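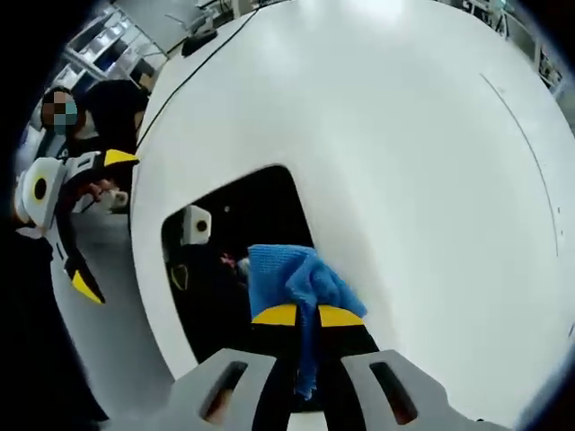 Dinesh Howlader thinks I should have opened this ticket two weeks ago, and that the double billing was never going to clear by itself. Fair enough! I kept hoping. So here's the whole saga in one place, and sorry in advance for the length.

Ticket 1113
Subject: Kemaver keeps sending reminder emails twice (and now to people who left)

Quick background. I run the mailing side of a community choir, and we use Kemaver for dues, sheet music orders and the weekly rehearsal reminder. The list has 262 addresses on it. Back in February we moved over from Pekero, which did the job fine until the price went up, and I imported everyone from a spreadsheet. That part went great, or I thought it did.

First sign of trouble: Sunday night, 9:15, the reminder goes out. At 9:17 it goes out again. Same subject line, same attachment, same typo in "Magnificat" (mine). A couple of the altos also got two invoices for the same folder of music, and one of them paid both, bless her. I've refunded that by hand, so you can leave it alone.

What I tried, in order:

1. Logged out, logged in, different browser. No change, but I always start there.

2. Deleted the schedule and built it again from scratch. The next reminder went out once to most people and twice to 34 of them. I got all excited for a minute and then read the list properly. Every one of the 34 sings in the small group as well as the big choir.

3. Took the small group off the schedule. Doubles stopped! But then the small group got nothing at all, including the people who are in both. Three of them missed the room change and stood outside the wrong church hall in the rain, and I heard about it.

4. Turned off "send to subgroups" and put the small group back. Doubles came back. I don't know what that switch is supposed to do.

5. Exported the contacts and sorted by email. Now it gets interesting (to me, anyway). The same person shows up on two rows, once with a capital letter in the address and once without. Pekero must have kept the addresses however people typed them. The old members who left are in there too, tagged "archived" in the Pekero column, and Kemaver seems to have brought that in as a plain note.

Update, next morning: Dilruba Navaratnam from your side wrote back (thank you, that was fast) and asked me to run the merge tool. It only shows 200 contacts per page, and I missed that there was a second page, so I merged the first batch and told her it hadn't worked. My mistake. Ran it on page two and the pairs are gone.

Update, evening: sent a test to the small group only. One copy each. Sunil Kanagaratnam in the basses texted me a thumbs up, and he's the one who complains the loudest.

Still open:
- the archived people. Can I bulk remove by note, or do I have to click through them one at a time?
- the double invoices. The reminders look OK, but I haven't dared send a bill yet.
- what "send to subgroups" does. A sentence on the help page would be lovely.

Please keep the ticket open until after the next rehearsal email. I'll post here either way.

Reading time: 3 min
Contact support | © Kemaver | Back to top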